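Search manuals Enter model or part number

Home Products Manuals Spare parts Contact

Filed under: Height-adjustable tables / Assembly and set-up

Bradura Folding-Frame Table, Section 4: Set-up, leveling and height adjustment
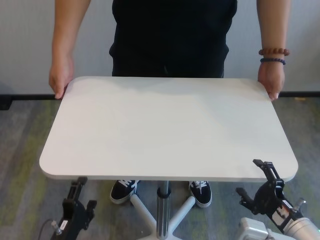 4.1 Before you start

This section applies to all Bradura tables with the Obura crank frame. For tables with the fixed frame, go to Section 5. The frame must already be assembled as described in Section 3, with all eight frame bolts finger-tight. Final tightening is part of this section.

Tools and parts required:

- 6 mm hex key (supplied, bag C)
- Spirit level, at least 12 inches long
- Tape measure
- Crank handle (supplied, clipped under the crossbar)
- Four leveling feet (supplied, bag D)
- Soft blanket or flattened carton

Clear a floor area at least 72 inches wide. The table can be used on concrete, tile, wood or low-pile carpet. On deep-pile carpet the feet settle under load, and the leveling procedure has to be repeated after one week.

CAUTION: The assembled table must be lifted by two people. Do not lift it by the crank housing or by the crossbar.

4.2 Fitting the leveling feet

1. Lay the blanket on the floor. Turn the table upside down onto it, one person at each end.

2. Remove the plastic plugs from the ends of the legs. Keep the plugs. They are needed if the table is later fitted with Cestness casters.

3. Screw one leveling foot into each leg by hand until the lock nut touches the leg. If a foot binds in the first two turns, back it out and start again. Do not use a wrench at this stage.

4. Back each foot out by three full turns. This gives an equal starting height with room to adjust in both directions.

5. Turn the table upright. Keep it clear of the floor while turning. Tipping it over on two feet bends the threaded stems.

Note: Feet supplied before the April revision have a smaller lock nut. They are interchangeable with the current feet, but do not mix both types on one table.

4.3 Tightening the frame

1. Place the table in its working position.

2. Hold the tabletop at both ends and push gently from side to side. Movement at the leg joints is normal while the bolts are finger-tight.

3. Tighten the two bolts at the left rear leg by half a turn each.

4. Move to the right front leg and tighten its bolts by the same amount. Continue with the right rear leg, then the left front leg.

5. Repeat the sequence until all bolts are snug.

6. Give each bolt a final quarter turn. Stop if the hex key starts to flex.

Note: Tightening one leg completely before starting the next pulls the frame out of square. If this has happened, loosen all eight bolts by two turns and repeat from step 2.

4.4 Leveling

1. Lower the table fully. The crank turns freely in the down direction when the lowest position has been reached.

2. Place the spirit level along the rear edge of the top. Adjust the rear feet until the bubble is centered. Turning a foot clockwise, seen from above, lowers that corner.

3. Place the level along the front edge and adjust the front feet.

4. Place the level from front to back at the left end, then at the right end. Correct any difference with the front feet only.

5. Press down on each corner in turn. If the table rocks, extend the foot that is off the floor until it makes firm contact.

6. Hold each foot still and run its lock nut up against the leg with a wrench. Check the level once more.

CAUTION: Do not extend any foot by more than 1 inch. If the floor slopes more than this, place a solid packing plate under the foot.

4.5 Setting the working height

1. Remove everything from the tabletop, including clamp-on lamps and monitor arms.

2. Unclip the crank handle and push it into the socket at the front of the frame until it clicks.

3. Turn clockwise to raise the table, counterclockwise to lower it. Use a steady speed. The force required should stay the same over the full travel.

4. For seated work, stop when the top is level with your elbows. Sit with your feet flat on the floor and your upper arms hanging straight down.

5. Measure from the floor to the underside of the top at both ends. A difference of up to 1/8 inch is acceptable. For a larger difference, see 4.7.

6. Remove the handle and return it to its clip.

WARNING: Keep hands and cables away from the telescoping legs while the crank is being turned. There is a pinch point where the inner tube enters the outer tube.

4.6 Run-in and care

Raise and lower the table through its full travel three times before placing any load on it. This spreads the factory grease along the spindles. A light film of grease may appear on the inner tubes. Wipe it off with a dry cloth.

Retighten the frame bolts after one month of use, and again whenever the table has been moved to another room.

Clean the top with a damp cloth and mild dish soap. Dry it at once. Do not use abrasive pads, acetone or bleach.

4.7 Faults

Crank stiff in one direction: The frame is out of square. Loosen the bolts and repeat 4.3.

Crank stiff in both directions: The spindle is dry. Apply part no. 871 (spindle grease, 10 g tube) through the port under the crank housing. One tube is enough for both legs.

Crank turns but one end does not rise: The coupling on the cross shaft has slipped. Lower the table fully, loosen the coupling screw, crank the driven end down until it meets the stop, and retighten. If the fault returns, replace the coupling (part no. 1554).

Ends at different heights: Lower the table until both legs reach the stop, then give the crank one more gentle turn. If the difference remains, reset the coupling as above.

Clicking noise under load: Check the lock nuts on the feet first, then the frame bolts.

Parts can be ordered from Gumance spare parts using the serial number on the label under the crossbar. The label also shows the frame revision, which must be quoted when ordering couplings.

Section revised by Lachlan Pringle, Technical Documentation, Gumance

Previous: Section 3, Frame assembly Next: Section 5, Fixed-frame tables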